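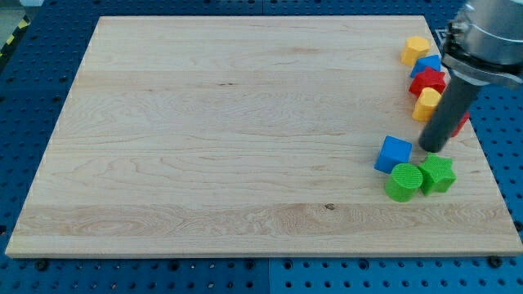
Claims that a machine can now tidy a room or clear a bench usually rest on the wrong measure. The figure quoted is the share of attempts that ended well, and it says little about the kind of mess the attempts began with. Take a sorting job of the sort many labs use: plastic blocks on a wooden board, the board on a blue pegboard table, a single arm with a rod-like tool. Blocks spread over the whole board would be a fair test of reach. Blocks gathered at the right-hand side, with a green cylinder and a green star almost touching and a blue cube close behind them, are a test of something harder. A rod that pushes one of those three is likely to push its neighbour as well, and the controller has to plan for both.

Kitchens and workshops are full of the second case. Cutlery lies on cutlery. Washers stick together in the tray. Anyone who has emptied a drawer knows that most of the effort goes into getting one thing away from the next, and a score taken on well-spaced objects leaves that effort out.

I spent part of last winter going through the run logs from the Brurkus trials, 2,382 attempts in all, on a bench set up by Imach. The arm was good at going where it was told. Its errors in position were small enough to ignore for any household purpose. Failures came mostly from contact: an object turned when it should have slid, or a second object moved and the plan was not redone in time. The logs record both as "object not at goal", so the two cannot be told apart without reading the force traces, which I did for 11 of the longer runs before giving up on the rest.

Flakar takes the opposite view in its sales notes. It holds that contact errors will fade as more data is gathered, and that buyers should order now and accept updates later. I think this may be true for a shop floor where the same 4 parts arrive in the same tray all day. A fixture can be changed to suit the machine, and often should be. It is a poor argument for a home, where the owner will not fit a fixture to the sink.

The Mthembu workshop runs one arm on a single packing line and has not tried to move it to a second. That seems to me the right scale for the present. Before paying for anything wider, a buyer should ask for results on crowded starts, listed apart from the easy ones, with the time taken and the number of times a person had to step in.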